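Chapter 6
Songs for the Road: Psalms 120 to 134

What do people sing when they have a long way to walk? And what would you pack in your memory if you had no book to carry and several days of hills ahead of you?

We come now to one of my favorite parts of the whole Bible, and I hope it will soon be one of yours. In the last chapter we looked at psalms written for a king. In this one we turn to psalms that ordinary families could keep by heart, children included. There are fifteen of them, one after another, and each has the same heading in our Bibles: "A Song of Ascents," or in the King James Version, "A Song of Degrees." Most of them are so short that you can read one aloud in under a minute. Please do read them aloud! They were made to be heard, and a good deal is lost when they are only looked at.

6.1 What does "ascents" mean?

The Hebrew word means "goings up" or "steps." Teachers have explained it in more than one way. Some have thought of the steps of the temple, and pictured the singers standing there with a psalm for each step. Others have thought of the exiles going up from Babylon to their own land. The explanation most often given, and the one we will follow in this chapter, is that these were songs for pilgrims going up to Jerusalem for the great feasts.

The law of Moses named three such feasts in the year: Unleavened Bread, which was joined to the Passover; the Feast of Weeks; and the Feast of Booths. Jerusalem stands high in the hill country, so a traveler from almost any side spoke of going "up" to it. You will notice the same habit in the Gospels. In Luke's account Jesus goes up with his parents when he is twelve years old, and on the way home Mary and Joseph travel a whole day supposing him to be somewhere in the company. What a large and friendly crowd that must have been, if a boy could be out of sight for a day before his parents began to worry!
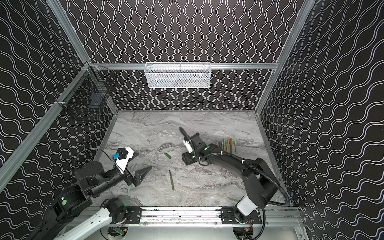

White mesh basket hanging from the back rail.

6.2 Where the journey begins

We might expect the first song to be a cheerful one. It isn't. Psalm 120 opens with the words "In my distress," and the singer complains of lying lips and of neighbors who want war when he speaks of peace. He says that he lives in Meshech and among the tents of Kedar. These two places were very far apart, and he could hardly have lived in both. He seems to mean that wherever he is, he feels like a stranger.

So the road starts with homesickness. I find this a great comfort. The pilgrim does not wait until he is in a good mood before he sets out. He is tired of where he is, he says so to God, and in the next psalm he is already looking at the hills.

Psalm 121 is the one you may already know. "I will lift up mine eyes unto the hills, from whence cometh my help." Many printed Bibles set the second half as a question: "From where does my help come?" Try it both ways. If it is a question, then the hills may look rather threatening — there could be robbers in them, and there would certainly be loose stones. The answer comes in the next verse, and it looks past the hills to the One who made them.

Count the word "keep" in this psalm, along with "keeper" and "preserve," if your translation uses them. In Hebrew they are all forms of a single word, and the singer goes back to it again and again. The Lord keeps your foot, he keeps you by day and by night, he keeps your going out and your coming in.
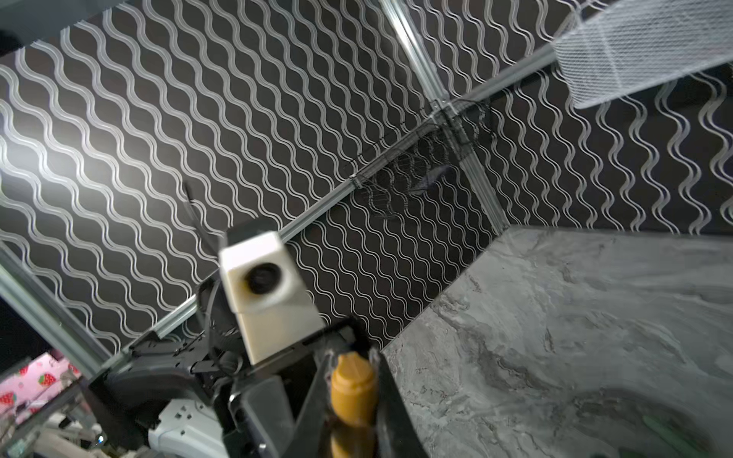
Wavy lines on two walls, changing direction at the corner.

6.3 How the songs are built

Once you have seen the pattern you will find it everywhere. A Song of Ascents often picks up a word from the end of one line and uses it again in the next, as you might put your foot on a step and then push off from it. Look at Psalm 121 again. The first verse ends with help, and the second begins, "My help cometh from the LORD." The third verse says he will not slumber, and the fourth says he shall neither slumber nor sleep.

This is a wonderful aid to memory. When Ailbhe Keogh taught these psalms to a class of adults in Dronport, she had them pass each line around the circle, with every reader repeating the last strong word before going on. She wrote to me that by February the class had learned all fifteen, and that Wayne Dunmore, who had told her on the first evening that he could not learn so much as a telephone number, recited Psalm 124 without a slip.
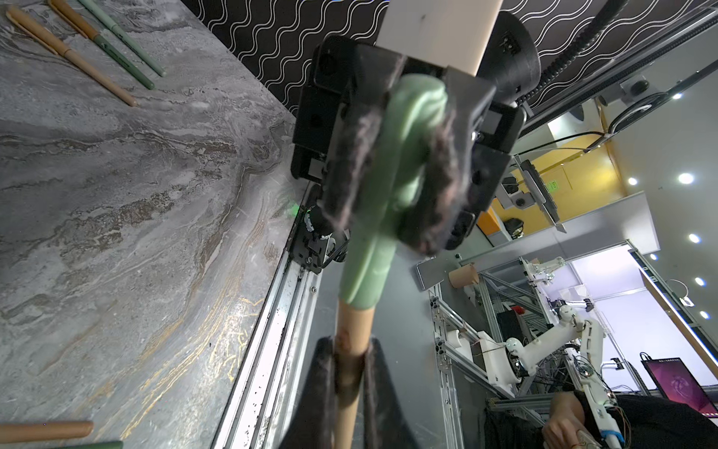
Psalm 124 suits that kind of learning very well. It begins, "If it had not been the LORD who was on our side," and then the leader calls out, "now may Israel say," and everyone says it over again. You can hear the crowd joining in! Psalm 129 does the same thing. Mark both places in your Bible, for we will come back to them in section 6.7.

6.4 Home, work and children

It would be easy to suppose that songs for a holy journey would speak only of the temple. Yet Psalms 127 and 128 are about building a house, guarding a city, eating bread, going to sleep, and having children around the table like young olive plants. The pilgrim has left his home for a while and he is still thinking of it. He brings it with him in his prayers.

Psalm 127 bears the name of Solomon, and four others in the group (122, 124, 131 and 133) bear the name of David. The remaining ten name no one. 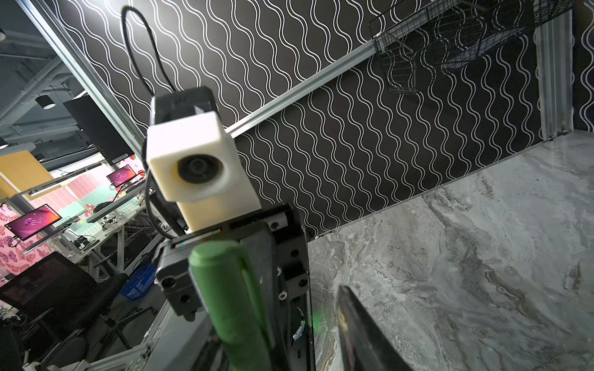 Psalm 131 deserves a slow reading, and since it has only three verses you can afford to give it one. The singer says that he has quieted his soul like a weaned child with its mother. A weaned child is no longer crying to be fed. He is simply glad to be near her. Keep this picture in mind when we reach Psalm 132, the longest of the fifteen, which is full of oaths and kings and the ark of the covenant.

Before you go on

Read Psalms 120, 121 and 122 aloud, in that order and without stopping. Write down one word that each of them repeats. Then learn Psalm 121 by heart, two verses a day. Section 6.5 begins with the pilgrims' feet standing inside the gates of Jerusalem.

Shared 477 times | 64 comments
Contact | Copyright, all rights reserved | Back to top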